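Unstead House, common parts and flats
Fire and general safety inspection, February
Checklist with comments

Ref. 393. Floor area covered: 2,144 sq m. Previous inspection carried out by Sosard.

1. Escape routes
1.1 Main stair clear at all levels: Yes
1.2 Rear stair clear at all levels: No
Comment: bicycle chained to handrail, second landing. Reduces clear width below the figure on the fire plan. Remove.
1.3 Final exit doors open without a key: Yes

2. Fire doors
2.1 Self-closers working: In part
Comment: riser cupboard door on the ground floor does not latch. Closer to be adjusted and door retested.
2.2 Seals intact: No
Comment: seals painted over on 2 doors, Lullier wing. Replace seals. Do not scrape.

3. Detection and alarm
3.1 Panel showing normal: Yes
3.2 Weekly test recorded: In part
Comment: 2 entries missing from the log book. Call point used should be entered each time, as the same one appears to have been tested repeatedly.

4. Emergency lighting
4.1 Monthly function test: Yes
4.2 Full duration test within twelve months: Not shown
Comment: certificate requested from Pathirana. Item stays open until received.

5. Electrical intake
5.1 Cupboard locked: Yes
5.2 Free of storage: No
Comment: paint tins and dust sheets on floor. Remove before next visit.

6. Inside flats (by consent)
6.1 Smoke alarm fitted and sounding: Yes, all flats entered
6.2 Route from living room to front door clear: Yes
6.3 Household items and waste: Advice only 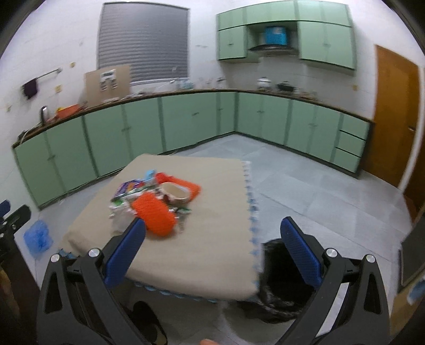
Items 1.2 and 5.2 to be closed first. Item 2.2 can wait for the joiner's next visit, provided the order is placed this month.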